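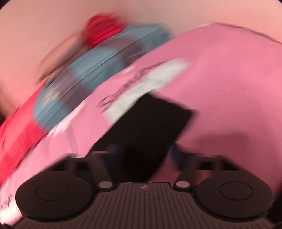 From: Albane Hervieu
To: rirkamton-residents list
Date: Sunday, October 15, 2023
Subject: Re: [residents] Bridge petition and the march on town hall

Gilles Bailly wrote:

> Dear neighbors,
>
> The petition to hold a second vote on merging with Pemel closed last
> night with 3,051 signatures. I would like to thank everyone who stood
> outside the bakery with a clipboard in that wind.
>
> The council's answer, as of Friday, is that a petition is "a valued
> expression of opinion," and that the merger goes ahead in December as
> planned. I propose we march from the Moulin parking lot to the town
> hall steps before the next meeting. Who is in? And does anyone still
> have the megaphone?
>
> Gilles

Gilles,

I'm in. Maxence has the megaphone. He used it for his daughter's swim meet in the summer and the batteries have not been the same, so somebody please buy batteries before we get there and have to shout at Mayor Millet the old-fashioned way.

A few things before this turns into 40 replies that all say "+1."

First, the number. It's a good number and we should stop rounding it up. Gangadharan told the radio people "nearly four thousand" and I spent most of Friday evening on the phone with a very polite young man from the station who wanted to know where the others were. The original merger vote passed by 754. That's the figure to put next to ours, and it looks fine there without any help.

Second, the route. From the Moulin lot you can go down Prandier Street or along the canal. Prandier Street is shorter and goes past people's windows, and I always thought the whole idea of a march was that somebody sees it. The canal is prettier and will be seen by ducks. I know the canal was in Gilles's first draft. I vote Prandier Street, and yes, I know it's uphill. We can walk slowly and call it dignified.

Third, the permit. Anything over 300 people needs one, and the form goes to the same office that has just told us our opinion is valued. I picked it up already. It asks for the "theme of the event," with a drop-down menu on the online version offering Sports, Harvest, Religious and Other. I put Other. It also wants 25 stewards in vests. So far I have six names, and one of those is my brother-in-law, who agreed to it while asleep.

Fourth, and I expect to get mail about this one, the signs. At the September rally there was a banner comparing Pemel to a tapeworm. I laughed too. But people from Pemel read the paper, plenty of them don't want this merger any more than we do, and a few of them have offered to walk with us. It would be nice if they didn't have to do it behind the tapeworm. Keep the signs about the vote: when the first one was held the debt figures weren't out, now they are, and we would like to be asked again. That fits on a bedsheet. I've tried it.

On Timothée's question from Thursday about whether a second vote would even be legal: the council can call one any time it likes up to the signing. After the signing it would take both towns, which I take to be the reason everyone is suddenly so keen on getting the signing done before the holidays. I'm not a lawyer, I just read the charter, all of it, including the part about grazing rights on the soccer field (you have them, by the way, up to two goats per household).

On Gangadharan's suggestion that we all run for council in the spring: lovely idea, you first.

If you can steward, write to me directly and not to the whole list. I need name, phone number and vest size. If you can't steward but own a van, same thing. If you want to argue about the canal, please reply to Gilles.

Albane

P.S. Whoever left a casserole dish at my place after the sign-painting night, it's clean and on the porch.

_______________________________________________
residents mailing list
To leave this list, send a message with the word "unsubscribe" in the subject line. Replies go to all members.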